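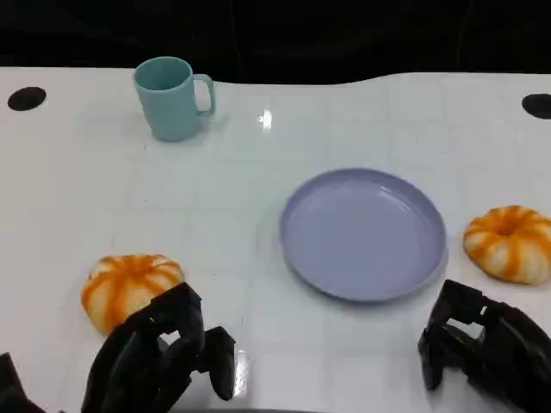 4.3 Fasteners and whether an item was repaired

The log kept at the Pornstead repair evenings holds 1071 entries, running from March to the close of the study on November 28, 2018. Each entry gives the kind of item, the fault as the owner described it, the fasteners met on the way to the fault, and whether the item went home working. We grouped fasteners into 4 classes: slotted or Phillips screws, hex-socket bolts, security screws, and clips or glue.

Items held together with Phillips screws were opened more often than those in any other class. Where they were not, the usual cause was a stripped head, most often on kettles and older fans. Hex-socket bolts gave little trouble once the right key was found, but owners rarely brought one from home. A mix of the two is common where a cover or plate meets a moving joint (Figure 3).
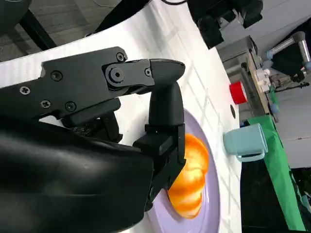

Figure 3. Phillips-head screws in flat matte plates, with a larger hex-socket bolt near the pivot joint.

Clips and glue behaved differently. Repairers told us they would often stop before opening a glued case if the owner was fond of its colour or finish, so a share of the unrepaired items in this class were never tried. Han (Section 2) coded these as "declined" and Jang coded them as "failed"; the two sets were brought into line on the Hyun scheme before analysis, and the "declined" label was kept.

Security screws were met mainly on chargers and small heaters. The Rerard bit set bought for the study fitted most of them — the exceptions were deep, narrow wells that the holder could not reach. We did not treat reach as a separate variable, and would do so in a further study. Tables of outcome by class and by item type are given in Appendix B.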